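Guides > Kitchen > Coffee gear

How to Descale and Clean a Drip Coffee Maker

Scale is the chalky deposit that hard water leaves behind when it is heated. In a drip coffee maker it builds up in the heating tube and around the spray head, where you can't see most of it. The usual signs are a slow brew, more noise and steam than before, and water left in the tank when the machine shuts off. If you have one or more of these, descale before you start looking for a new machine.

The water in Gavdale is hard, and I do mine every two months. If you use filtered water you can go longer.

What you need

White vinegar or a packet of citric acid. Plenty of clean water. A soft sponge, dish soap, an old toothbrush and a toothpick. Set aside an hour, most of which is waiting.

Make your coffee first. The machine will be out of use for a while, and it will smell of vinegar if you go that way.

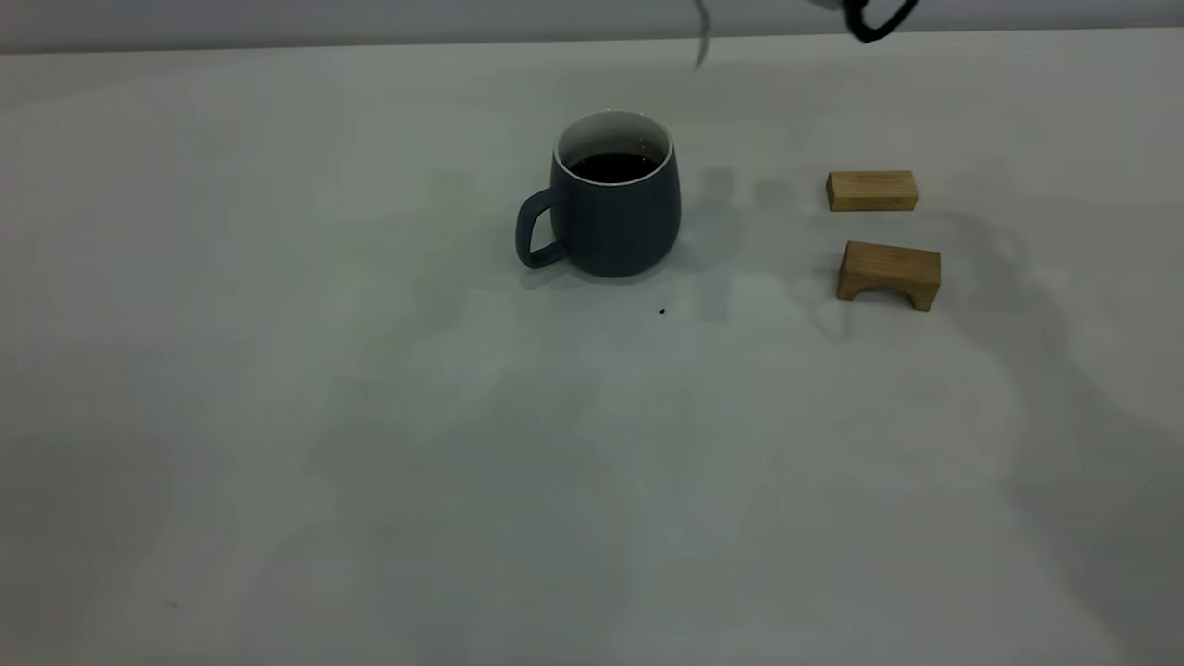
Step 1. Empty the machine

Throw out the old grounds and the paper filter. Pour out anything left in the carafe and in the water tank. If your machine has a charcoal water filter, take it out and leave it out until the last rinse is done. Acid will ruin it.

Step 2. Mix the solution

For vinegar, use equal parts vinegar and water, enough to fill the tank to the top line. For citric acid, dissolve 24 grams in a full tank of warm water and stir until there are no crystals at the bottom of the jug. Don't combine the two, and never add bleach to either one.

Check your manual before choosing. My old Kodulero says citric acid only. The Dantas I have now doesn't care.

Step 3. Run half a cycle

Put in an empty paper filter to catch loose flakes. Start a brew and switch the machine off when the carafe is half full. Leave it for 30 minutes so the solution can work on the heating tube. If the buildup is bad, leave it for an hour. Then switch it back on and let it finish.

Look at the paper filter when it's done. White or gray grit means the scale is coming loose. If there is a lot of it, mix a fresh batch and repeat this step - don't reuse the old one.

Step 4. Wash the loose parts

While the machine is soaking, wash the filter basket and the carafe lid with warm water and dish soap. Coffee oil goes rancid and sticks to plastic, so go over each part with the sponge and then rinse it well. Use the toothbrush for the hinge of the lid and the drip valve under the basket. Press the valve up and down a few times under the tap to be sure it moves freely.

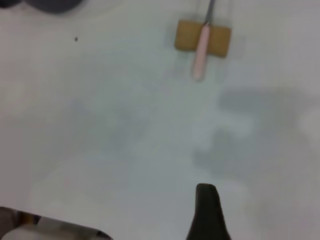

The spray head is above the basket. Unplug the machine and let it cool before you put your fingers up there. Clear each hole with the toothpick, working gently so you don't push grit farther in. Some spray heads turn a quarter turn and drop out, and those can be soaked in leftover solution.

Step 5. Rinse

Run a full tank of plain water through and pour it away. Do this twice after citric acid and three times after vinegar. Smell the water from the last rinse. If it still smells sour, run one more. Put the charcoal filter back in once the water is clean.

Step 6. Wipe down

Wipe the outside and the warming plate with a damp cloth, with the machine unplugged. For burnt rings on the plate, use a paste of baking soda and water and leave it on for 5 minutes. Then move the machine and wipe the counter or table where it stood. Leave the tank lid open overnight so the inside can dry.

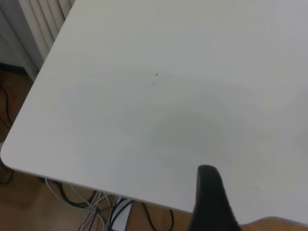
Keegan McKinnon writes that he got the sour smell out of his Irkent only after soaking the rubber seal from the carafe lid by itself in soapy water, and that no number of rinse cycles had helped before that. It's worth checking. If the seal on your lid pulls off, wash it in step 4 and put it back the same way up.

Related guides
How to clean a burr grinder
Removing coffee stains from a thermos
Storing whole beans
How to test your tap water for hardness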